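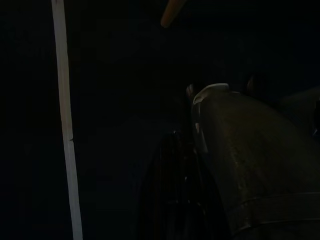
How often should I bleed the radiators?
Once a year does it for most houses, and I do mine in November, before the heating is on all day.

Section 3: Bleeding a radiator

I've done this in every house I've lived in, and it's a ten-minute job per room once you've got the knack. Have a radiator key, an old towel and a small bowl to hand.

1. Turn the heating off and let the radiators go cold. I leave mine overnight and start at 7 in the morning with a cup of tea.
2. Begin downstairs, with the radiator furthest from the boiler.
3. Hold the towel under the bleed valve and fit the key.
4. Turn it anticlockwise, a quarter turn at most. You'll hear a hiss (quite a satisfying one, I think!).
5. When water comes out in a steady dribble, close the valve. Snug is enough.
6. Do the rest of the floor, then go upstairs.
7. Check the pressure gauge on the boiler and top up if the needle has dropped below the green band.

Caution: never take the bleed screw right out. I did once, in Dedmont, and the water was black and went all over a cream carpet.

Note: if your radiator is the older Dekker sort, the valve is round the back and you'll want the long key. Marloes Prins keeps spares at the Sullanville shop.

Note: still cold at the bottom after bleeding? That's usually sludge, so skip to Section 5.

Questions about this guide: Wilma Van Wijk, Prornine Heating, Sullanville | © Prornine | Back to top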